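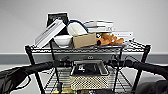

Wire cart with boxes, papers and a white bowl on the top shelf.

Spotting Scam Mail and Calls at Home: Household Tips

Posted 20 September 2023

Most fraud that reaches a household comes in through the mailbox, the phone or the inbox. A few habits at the place where you open your mail will stop a good part of it.

Open mail in one spot. Bills that get carried from room to room are the ones you forget, and a fake "final notice" works best on a person who can't find the real bill. Keep the last paid bill from each company in a folder and compare the account number and mailing address before you pay a new one.

Shred anything with an account number, a birth date or a barcode next to your name. Preapproved credit offers go in the shredder too. Peel or black out the shipping label before a box goes to the curb. A cross-cut shredder is better than a strip-cut one. If you have neither, soak the papers in a bucket overnight and mash them.

Do not call the number printed on a letter you weren't expecting. Use the one on the back of your card or on an old statement. We had a letter last year from something called Warkunov Recovery, asking for $79 to "release" a refund. There was no refund, and the phone number led to a recording.

Watch for small charges. A thief testing a card number will often try a tiny purchase first. Read the whole statement every 30 days, including the lines under $15.
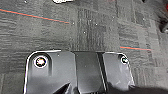

Black plastic with screw holes, close up over gray patterned carpet.

Keep a card by the phone with these lines on it:

I don't give information to people who call me.
I will call the company back myself.
I don't pay with gift cards.

Read it out loud and hang up. You don't owe the caller a reason.

For family emergencies, agree on a password. Pick a word that isn't a pet or a street name. Ours was Kikum for years, from an old board game, and we changed it when we started telling people about it.

Check the door-to-door people as well. A man with a Magnusson Roofing clipboard wanted $50 to hold our place on a schedule. Ask for a license number, close the door and look it up with the state.

If you have already paid, call your bank first and then file a police report. Write down the time of each call and who you spoke to. Change the password on your email before any of the others.

Filed under: Home Safety, Paperwork
Next tip: Labeling Keys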